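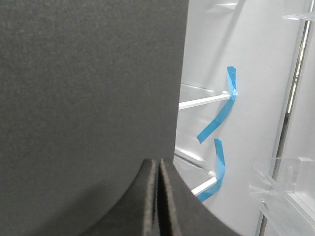
Wrist camera view of the gripper at the open refrigerator, with blue tape on the two glass shelves.

Research Update: Learning to Remove Packing Tape

The Household Manipulation Group at the Jorkport Institute has completed the first stage of Rurari, a study of how a robot arm can learn the small tasks that come with setting up a new appliance. The work is led by Dr. Homa Zamani and Dr. Lensa Feyisa and began in January.

The first task chosen was the removal of painter's tape from refrigerator shelves. Tape is thin, it folds and twists, and it seldom hangs the same way twice. Earlier methods tested by the group relied on a fixed camera outside the appliance, and the arm itself often hid the tape at the moment of contact. The new method uses the wrist camera alone. From each view it predicts which part of the strip is free to be gripped and in which direction the pull should begin.
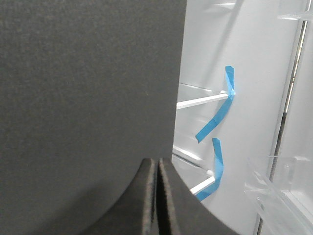 Glass shelves add a second difficulty. A clear pane offers few features for a depth estimate, and its reflections change with every movement of the wrist. The method therefore takes its position from the white trim along the shelf front and treats the pane as a surface to be avoided. Eugénie Leclerc, who wrote the planning software, also set a limit on pulling force so that a shelf is not lifted from its supports. When the limit is reached, the arm releases the tape and chooses another point.

The model was trained on 3224 demonstrations, recorded by operators guiding the arm by hand. It was then tested in 711 trials with tape placements it had not met in training. The arm removed the strip completely in 70 percent of these trials. Most failures occurred when a loose end lay flat against the liner and the fingers could not get behind it. A smaller group involved tape that tore and left a piece on the trim.

The next stage will address flat tape ends. Albertina Frade is preparing a sliding motion in which one finger pad raises the end before the grip closes. Trials will also be extended to drawers and door bins.

A technical report is available to member laboratories on request. Inquiries should be sent to Sandra Stockdale in the Office of Research Communications.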